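What the Bylaws Say About Lunch

The Sorkik Lake Trust has bylaws, and I have read them, which puts me in a club smaller than the board. They run to 2 amendments and one appendix on the mooring of rowboats. The purpose clause says the Trust exists "to hold the shore in its natural state for the benefit of the public." I like that sentence. I wish more people at the annual meeting had heard of it.

In March the board mailed us a proposal to change it. The new wording would have the Trust hold the shore "and pursue such related activities as the board finds suitable." Clyde Abernathy, who chairs, calls this housekeeping. I have kept house for a long time and never once finished the dishes to find I could now open a marina.

What the board wants, as far as I can tell, is a café. A café may be a fine thing. I would probably eat there. But a founding document is supposed to be a nuisance to the people running the place, and this one has been doing its job.
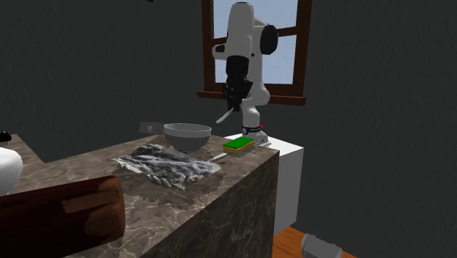 The voting rules deserve a look too. A change of purpose needs two thirds of the members present at two meetings in a row. The Trust has 300 members on paper. At the last meeting I sat with Imad Jaber in the third row, and we had the third row to ourselves. Two thirds of a nearly empty room is a carload of people, and Clyde drives a van.

Imad thinks I'm being unfair. He points out that the founders couldn't foresee everything, and that the $200 they each put in wouldn't repair the dock steps now. Fine. Then ask us for money. Raise the dues, pass a hat, sell the rowboat that has been sinking politely since I joined. All of that is allowed under the bylaws as they stand.

If it has to be a café, write "a café" in the amendment. Say where it goes, who pays for it and what happens to the lease if it fails. I might even vote yes. "Such related activities" gets a no from me at the first meeting and another at the second, and I'm bringing a sandwich to both.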